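Farmont open day – anyone else go?

kettlemoth
Went to the Farmont one in Platstead in July and had a great time! Two hours queueing for the bacon rolls mind you, but they let us right up to the bench where the two-handed robot was sorting bottles, and I could have stayed there till closing.

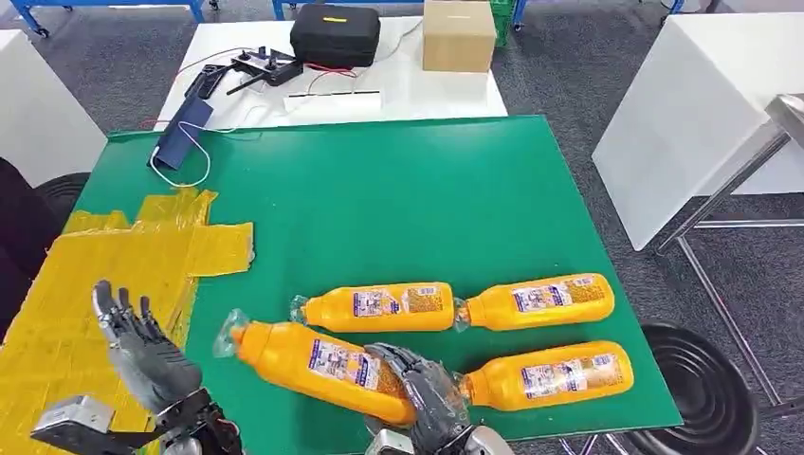 The fingers are what got me, they curl round a bottle much like yours would. The chap on the stand reckoned 2,000 practice goes before they let the public near it.

gripe_water
Was there in the morning and wasn't that taken with it tbh. Orange bottles on a green board is about as easy as it gets. Put 200 mixed ones in a crate and then I'll clap.

kettlemoth
Bit harsh – it's an open day, not a factory!

Phùng
Gripe has a point though. A cheap suction cup would do bottles all day long. The Amivar talk at 11 was better, did either of you catch it?

gripe_water
Missed it, was in the roll queue.

kettlemoth
Same. Are the slides up anywhere?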